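The case for the one big bin

The shops want us to sort. Walk into any homewares place in Eststead and there is a wall of small clear tubs with clip lids, sized for crayons, batteries, puzzle pieces and hair ties. I bought 10 of them two winters ago. I have gone back to using one large grey bin, and I think most households would do better the same way.

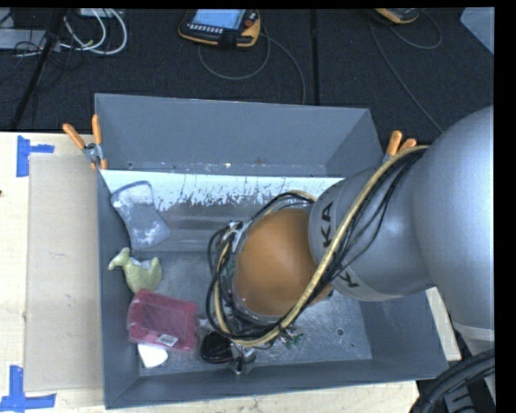 A reader in Dristville wrote after my last column to say that one big bin is only a drawer you can't close, and that everything worth having sinks to the bottom of it.

I take the point about sinking. Small things do go under, and if you keep screws or beads you need a jar. But most of what lies around a house at the end of the day is the size of a toy animal or a rolled-up scarf, and things that size stay where you can find them. You look in, you move a few things to one side, and you have what you came for.

The small tubs failed in our house for a plain reason. Every object had to be judged before it could be put away. Is a plastic horse a farm animal or a figurine? Does the odd piece that belongs to nothing get a tub of its own? My kids are six and nine, and they solved the problem by leaving things on the floor. So did I, some nights. With the bin there is one decision, and anyone can make it while carrying a cup of tea.

Cost comes into it too. A set of tubs and the rack to hold them, in the Parenura range I was looking at, came to 334 dollars. A second-hand bin with scratches in the bottom costs next to nothing, and you don't mind what gets thrown in it. I would choose a scuffed one over a new one. People are careful around new things, and a bin you have to be careful around won't get used.

There are rules, or there should be. Ours has two. Nothing wet goes in, and nothing that belongs to the kitchen. Once a month -- more often around November, when the presents start to arrive -- we tip the whole lot onto the table and take out what has been outgrown or broken. It takes 2 songs on the radio if everyone helps.

The neighbours on Jaber Street have labelled shelves and they look very good. They also spend a fair part of Saturday mornings putting them right, and they seem to enjoy it. If you like sorting, sort. I would still keep a big bin beside the shelves for the things that turn up after tea.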